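3.2 Collection and sorting of retired office computers

The study followed desktop computers retired from offices in three towns, Rodero, Brider and Flores, over one budget year that closed in October. Each town had its own rule for when a machine left service. Rodero replaced computers on a fixed schedule, while Brider and Flores waited for a fault report or a request from the department. Records were merged into a single list of 1,733 machines. Entries with no purchase year were kept in the list but left out of the age analysis.

Retired machines went to the Plultano depot, where staff logged the model year, the office of origin and the stated reason for retirement. A case was opened only if its record passed the first check.

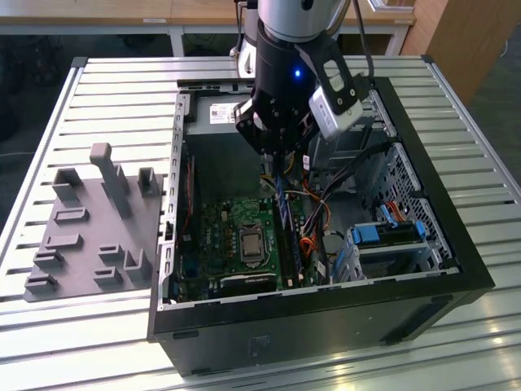

The stated reason was often vague. "Slow" and "old" were the most common entries, and neither tells us whether a part had failed. We therefore grouped the reasons into two classes – reported fault and no reported fault – and had a second reader, Demyd Kostiuk, code the same entries without seeing the first set of codes. Where the two readers disagreed, the entry was marked as unclear and reported separately.

Figure 2. Desktop computer with the side panel removed and a memory module held above the board.
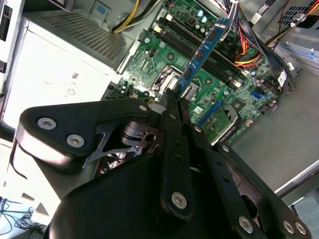

Departments were also sent a short survey on how they decided to give up a machine. We mailed 500 forms and sent one reminder. The survey asked who made the decision, whether repair had been considered, and whether the price of a repair was known at the time. Respondents could skip any question. Offices with fewer than 50 employees often had no one assigned to this work, and their answers on repair prices were mostly blank. We treat those blanks as missing data and do not read them as "no."

Storage time before collection was not recorded in Flores until the second half of the year. Comparisons of storage time in Section 4 are limited to Rodero and Brider for this reason.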